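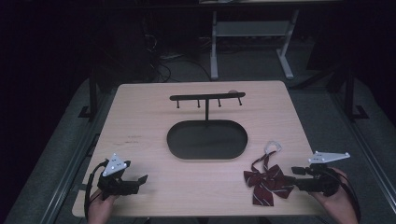
Where to keep pre-tied bow ties??

Kadir Güler
June 2020

Son has a striped bow tie for choir, the kind with the elastic loop. Keeps ending up at the bottom of a drawer, squashed. Thinking of a small rack w/ pegs on the dresser, hang it by the loop. Will that stretch the elastic out? Don't want to buy another one before the next concert.

Gülizar Sezer
Wont stretch, a bow tie weighs nothing. Mine have hung by the loop 5 years, all fine. Just dont hang anything else on the same peg. Get a rack with a heavy base or it tips when you grab stuff off it. If the ends are already creased, cool iron with a thin cloth over, press and lift, dont slide. Check the label first tho.

dahlgren49
just put it in a mug

Kadir Güler
Thanks Gülizar, going with the rack. Mug is no good, tried a bowl already and teh ends curled up. Anyone know if the elastic can be replaced if it does go? Looks stitched in on ours.

belstead_20
Any sewing place will do it. Take the tie with you so they match the width.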